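Hirodetti - come and fold laundry with us (paid, part-time, no experience needed)
Posted April 18, 2021

Do you get a strange satisfaction out of a well-folded fitted sheet? Can you stay cheerful while picking up the same dress for the fortieth time before lunch? Then please keep reading, I might have a job for you!

I run the demonstration room at Hirodetti. We teach robots to handle cloth, and the way we do it is pretty simple to explain: a person does the job by hand, holding a pair of grippers like the ones the robot has, and the robot learns from the recordings. Cloth is horrible stuff for a robot. It flops, it bunches up, it never lands the same way twice (frills are the worst, I have strong feelings about frills). So we need lots and lots of examples, done by lots of different people, and that's where you come in.

We're looking for people to join us in May for our next round, which we call Pistura. The target is 2,000 good demonstrations, and I'd love to get there without wearing out the lovely crew I've already got.

What you'd be doing

Most of a shift is spent at the table. You take a gripper in each hand, get hold of the garment, and lift, spread, turn or fold it as the task card says. You start slow. Everybody squeezes too hard on their first morning and everybody gets the cables in a muddle, so don't worry if that's you. After an hour or so your hands stop thinking about it and you can start caring about whether the hem is straight.
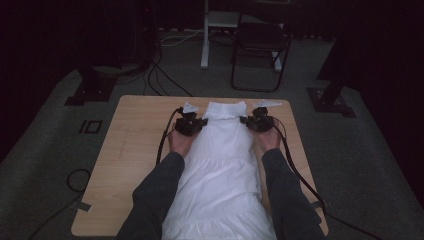
The other half of the job

We also do remote control sessions, and these are a different kind of fun. You sit at a desk with a pair of hand controllers and steer the robot's arms yourself while it works on the same sort of laundry. It's slower and fiddlier than doing it by hand, and some people get on with it straight away while others would happily never touch it again. You'll try both in your first week and then we'll talk about which suits you. I'm rubbish at it, so no judgement from me.

Bedding gets its own set of tasks. Big pieces of plain white cloth are hard going - there's no collar or sleeve to aim for, so you're hunting for an edge or a fold you can pinch and pulling from there. If you've ever changed a duvet cover on your own you'll know the feeling. 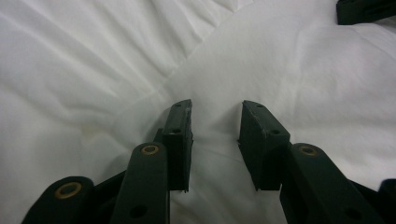
Gripper jaws over rumpled white fabric, as recorded by the hand-held tool.

After each task you give it a quick mark on the tablet: fine, messy or start again. Please be truthful! A messy one that's labelled messy is useful to us. A messy one that's labelled fine makes me cry.

Who we'd like to hear from

Anyone over 18 who can stand for a fair bit of the shift and has reasonable use of both hands. Left-handers very welcome, I'm short of them. You don't need to know anything about robots or computers. People who've worked in a laundry, a hotel, a shop or a care home tend to be brilliant at this, and so do people who knit or sew. Patience matters more than speed.

The practical bits

Shifts are 4 hours with proper breaks, mornings or afternoons, and you can pick up as many or as few as you like through the month. We do ask for at least two a week so that you don't lose the knack. We pay by the hour, never by the demonstration, and training time is paid at the same rate. Anyone who stays for the whole of May gets a £200 thank you at the end.

We're on the ground floor of the Baumgartner building in Fovwood, with step-free access and bike racks round the back. Parking is a pain, so come by bus if you can. Tea, coffee and far too many biscuits are provided.

The recordings show your hands and forearms and the work in front of you. We'll go through a consent form together before you start and you can ask me anything you like about it. Please wear plain long sleeves and leave rings and bracelets at home.

How to apply

No CV needed. Send a short message through the contact page with Pistura in the subject line, and tell me which shifts you could do, whether you're left or right-handed, and what you most hate folding. I read them all myself and I'll ring you back for a chat, then invite you in for a paid trial hour.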